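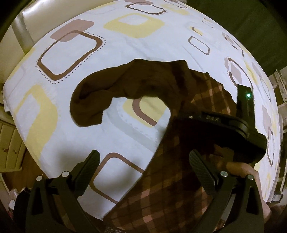 *A hand-held gripper over a bed, with a plaid garment and a dark-brown cloth on the sheet. The two pads are the parts that touch the fabric.*

# How a Gripper Learns to Pick Up Laundry

Kjell Sæther builds tools in a shared workshop called Wuvulholm. One of his projects is named Manby. Its job is to pick up clothes and put them in a pile. A person can do this while thinking about lunch. A machine finds it hard, and this page explains why.

## Parts of a gripper

A gripper is the hand of a robot. The kind in the picture has two fingers. Each finger is a set of stiff bars joined together, and a set of bars like this is called a **linkage**. When one bar in a linkage moves, it pushes or pulls the next one.

At the end of each finger is a flat pad. Look at the pads and you will see ridges. Ridges help with grip in the same way that the bottom of a sneaker does. The force that stops two surfaces from sliding past each other is called **friction**. Smooth pads on smooth cloth have little friction, and the cloth slips out.

Round silver screw heads sit in the joints of the linkages. On Manby, the screws at the joints have to be tight enough that the fingers don't wobble and loose enough that they still turn. Kjell sets them with a small screwdriver, a quarter turn at a time.

## Why a hand is holding it

You may have noticed that a person is holding the gripper. There is no robot arm.

A robot can learn from examples. One way to give it examples is for a person to carry the gripper and do the job with it, while a camera records what the gripper is near and how it moves. Each recording of one job is called a **demonstration**. Later, a computer program studies many demonstrations and looks for patterns. When the fingers are here and the cloth looks like that, what did the person do next?

The person must use the gripper and keep their own fingers off the cloth. If they helped with a thumb, the program would study a move that the robot cannot make.

## Why cloth is difficult

Think of a wooden block. It has the same shape on Monday as it does on Friday. If you turn it over, it is still a block. Engineers call an object like this **rigid**.

Cloth is not rigid. It is **deformable**, meaning that its shape changes when it is pushed, pulled, or dropped. Drop one sock ten times and you will get ten different sock shapes. This causes several problems.

**Finding the edge.** The brown cloth on the bed is crumpled into a hooked shape. A fold can look a lot like an edge. If the gripper pinches a fold, it picks up the cloth doubled over.

**Telling things apart.** The plaid garment lies partly under the brown cloth, and both have dark brown in them. The sheet has brown and yellow shapes printed on it too. You know that a printed shape can't be lifted off a sheet. A program has to learn that from examples.

**Pinching only one thing.** If the pads close too low, they catch the sheet as well as the garment. If they close too high, they catch air.

## How the Manby build works

Manby's first set of pads came from a sheet of rubber in the Wuvulholm scrap bin. They were too soft and folded back when they pressed on the mattress. The second set is harder and has ridges 2 millimeters apart.

The fingers open to 102 millimeters. That is wide enough for a bunched-up sweater. They are driven by one small motor when the gripper is on its arm, and by a trigger when a person carries it. The control board is a Danzer, and the spring that opens the fingers again came out of a broken Parnitz stapler.

Kjell recorded 1,260 demonstrations for the first round of training. He used T-shirts, pajamas, towels, and one scarf with tassels. The scarf was removed from the set after the tassels got wound into a joint.

In the first test, Manby picked up 70 percent of the items on its first try. Most of the misses were dark clothes lying on top of other dark clothes. More recordings of dark clothes are planned for September.

## Try it yourself

You will need a pair of kitchen tongs, a T-shirt, a towel, and a bed.

1. Drop the T-shirt on the bed. Don't straighten it.
2. Pick it up with the tongs only. Keep your other hand behind your back.
3. Put it down and do it again with one eye closed. Judging distance is harder this way.
4. Lay the towel on the bed and drop the T-shirt on top. Lift only the T-shirt.
5. Find one corner of the T-shirt's bottom hem and pick it up by that exact spot.

Step 5 usually takes the longest. Write down each small move you made to find the hem: push, lift, look, let go, pinch again. Your list is a **plan**, and a robot doing the same job needs one too.

## Words to know

- **Deformable:** able to change shape easily
- **Demonstration:** one recording of a job being done
- **Friction:** the force that resists sliding
- **Linkage:** stiff bars connected by joints
- **Rigid:** keeping the same shape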